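Camera jitter, episode filtering, and a slow week on Furkimier

2026-09-21

The collection run for Furkimier is at 2,419 episodes, all simulated. I had planned to stop at two thousand and train, but the first checkpoint was bad enough on novel viewpoints that I went back and changed how the examples are made. These are my notes on what changed, mostly so I can find them again.

The earlier set used one fixed camera pose per room. The policy learned the pose. Shift the camera a few degrees and success on the reach task fell apart, even with the same table, the same lighting and the same target. I should have caught this from the loss curves, which flattened much too early.

The new sampler draws a camera position from a shell around the workspace, then draws a look-at point separately. The two draws are independent, so some views have the workspace off to one side or mostly out of sight. I keep those up to a limit. Manaia Pirihi, who wrote the original sampler, wanted them all thrown out. We settled on a visibility check: if the arm is missing from more than 60 percent of the steps in an episode, the episode is dropped. Single steps without it stay in. 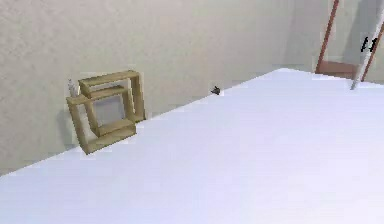
The check runs on the segmentation buffer, so it costs very little. It is also stricter than it needs to be. A gripper that covers only a handful of pixels counts as missing, and I have not found a threshold that treats close and distant cameras fairly. Scaling by distance helped a little. Scaling by the projected size of the table helped more, and that is what is in the config now.

Room generation is the other half. Walls, table finish and background furniture are drawn from a list, and placement is only checked for collisions. Layouts can look odd. I have stopped fixing this by hand. In May I spent most of two weeks arranging background objects so the rooms looked lived in, and the resulting policy was no better than the one trained on random placement. The one rule I kept is that background items stay out of the reachable volume.

Render settings: soft lights only, low sample count, denoiser on. Edges come out slightly mushy at this resolution. Cornel Gavrilă tested sharper renders on his copy of the set and got the same validation error at nearly three times the render time, so I left it alone. Worker memory is the real limit. Each worker holds the full asset list, and with 14 of them going the machine starts to swap. Loading assets on demand is on the list.

Labels are the usual: joint positions, gripper state, end-effector pose in the base frame, and a task string. I added camera extrinsics per step, which the old format left out. If you are writing your own format, store them from the start. Backfilling meant replaying every old episode from its seed, and 118 of them did not replay to the same final state. I suspect a physics version change between the two batches. Those are deleted.

A note on splits. I now split by room seed and keep every episode from one room on the same side. Splitting by episode put near copies in both sets and made validation look far too good.

Still open:

Contact-rich tasks are underrepresented. The scripted expert gives up early when it slips, and failed attempts are not saved.

Task strings repeat too much. Most are the same four templates with the noun swapped.

The next training run starts once the re-export finishes. I will post the viewpoint results whether they improve or not, with the old fixed-camera policy as the baseline.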